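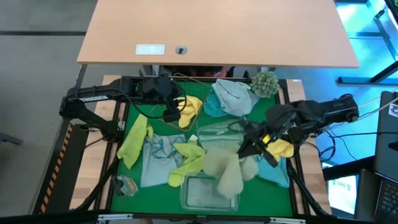
Sorting of the cloths is the first work, and it must be done before you fold anything or put anything in the trays. Please take all cloths out of the drawer, the bucket and the laundry, and lay them on one table. At this stage the order is not important, but every cloth must be seen. A teal cloth which is partly tucked beneath a light blue one is easily forgotten, and then it is missing later when you fill the Brikero trays. Small parts, such as a loose tag, should also be found now.

4.1 Sorting by color

1. Choose one color for each area of the house. The color card in the box has a proposal from us, but you can make your own.
2. Pull each cloth free from the pile and shake it one time over the floor.
3. Put the cloths of the same color together. Similar colors (for example turquoise and teal) should not be used for two different areas.
4. Look at both sides of the cloth. If there is a hole or a hard stain, put the cloth in the rag bag.
5. Write your choice on the color card and fix the card inside of the cupboard door.

Note: Cloths with a knit surface and cloths with a smooth surface may stay in the same color group. Only the washing is different, see 4.3.

Caution: A cloth that was used with strong cleaner must be rinsed before it is sorted. Wear gloves for this.

4.2 Folding and filling the trays

1. Wipe the tray with clean water and let it dry fully.
2. Lay the cloth flat and smooth it with your hand from the middle to the corners.
3. Fold it in half, then in half again. The folded cloth should be not wider than 14 cm, otherwise it will press against the side of the tray.
4. Stand the folded cloths on their edge, one behind the other, with the closed fold up.
5. Leave a finger of free space at the end of the row.
6. Put sponges in their own tray. Do not lay them on top of cloths.

Note: The large tray takes nine cloths of normal thickness. With thick cloths it will be less. Please do not push them in with force.

The Hirar lid fits on the large tray only. Close it from the back side to the front side until you hear a click. If there is no click, one corner of a cloth is usually between the lid and the tray.
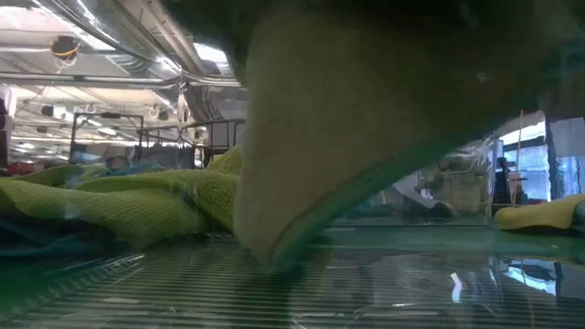

Can I put a cloth in the tray when it is still a little damp?

Please wait until the cloth is dry through the whole thickness, also in the seams. A damp cloth in a closed tray gets a bad smell after one night. If you need to clear the table quickly, hang the cloth on the rail and fold it in the morning.

4.3 Washing

1. Wash the cloths without other laundry, dark colors separate from light colors.
2. Use a small amount of detergent. Fabric softener is not allowed, the cloth will not take up water well after it.
3. Pull the cloth into shape while it is wet, and dry it in the air.
4. Wash new cloths two times before the first use on light furniture.

Caution: Do not put the trays or the lid in the dishwasher.

If a tray has a crack, stop using it and order a new one with the part number 812. The Joubert labels for the front of the tray are sold in a separate pack. The text of this section was checked by Ynyr Probert in September. Section 5 continues with the mounting of the rail.

Contact: Brikero Customer Care, Sunville | Copyright Brikero, all rights reserved | Back to top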